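Section 4. Laying Out the Placement Board

4.1 Purpose of the board

The placement board is a flat white sheet printed with black outlines. Each outline marks the position of one blue part from the Drivatitz parts set. The board is used at the start of an assembly session so that every part is in a known position before work begins. Users who have the earlier Rautiainen edition of the set should refer to Appendix B, as the printed layout differs.

4.2 Before you begin

The following are required:

Placement board, clean on the printed side
Drivatitz parts set, complete
Table with a dark, matte top
Parts checklist (form 283)
Soft dry cloth

Allow roughly 20 minutes for a first layout. Later layouts normally take less time.

NOTE: Boards supplied before May were shipped rolled. A rolled board must be left under an even weight overnight before it is used.

4.3 Positioning the board

1. Clear the table and wipe it with the cloth. Grit under the board will cause small parts to lean.

2. Lay the board on the table with the printed side up. The short edges face the front and back of the table.

3. Press down each corner in turn. If a corner lifts, turn the board over, flex it gently, and lay it down again.

4. Leave a clear margin on all sides. Do not let the board hang over the table edge.

CAUTION: Do not use adhesive tape on the printed side. Removing the tape will lift the outlines, and a board with missing outlines must be replaced.

4.4 Placing the parts

5. Open the parts set and check the contents against form 283. Report missing parts to the stores desk before continuing.

6. Place the cylinders and pegs first. Set each one upright inside its outline and release it before reaching for the next.

7. Place the gear. The toothed base rests flat on the board with the peg pointing up. Hold the gear by its base when moving it.

8. Check the small parts again after the gear is down. They are easily knocked when a hand passes over the upper part of the board.

Parts being set out on the board: 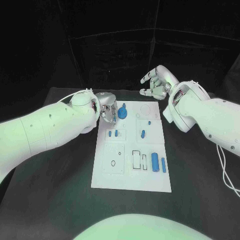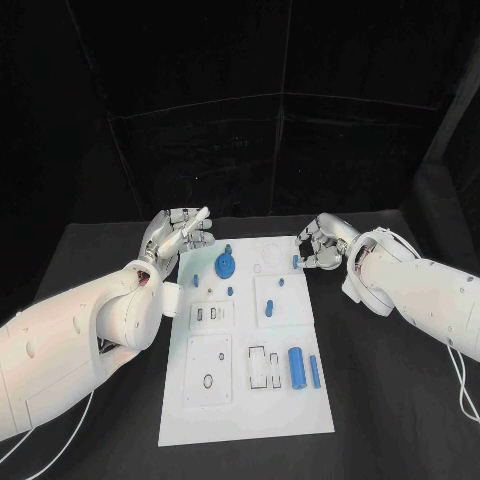
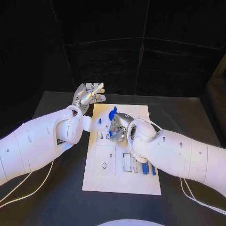

9. Fill the remaining outlines, working from the back of the board toward the front. An outline for which no part has been issued is left empty and marked "N" on the checklist.

10. Look at the board from directly above. No part should cover any portion of its printed line. Adjust as needed — small parts should be lifted and set down again, as sliding them wears the print.

11. Sign and date the checklist. A second person must countersign when the layout is to be used for assessment.

4.5 Care and storage

Wipe the board with a dry cloth after each session. Solvents and abrasive pads must not be used. Store the board flat, printed side up, with no more than 2 boards in a stack.

Inspect the outlines after every 200 layouts. Where a line is broken or too faint to read from a normal working position, withdraw the board and request a replacement from Plerkance through the stores desk. Hand-drawn repairs to the outlines are not accepted.

Questions concerning this section should be addressed to Venla Hakala, Training Materials. Requests for additional parts sets should be addressed to Irfan Goh at the Eramberg office.

Section 4 last revised 13 January 2019.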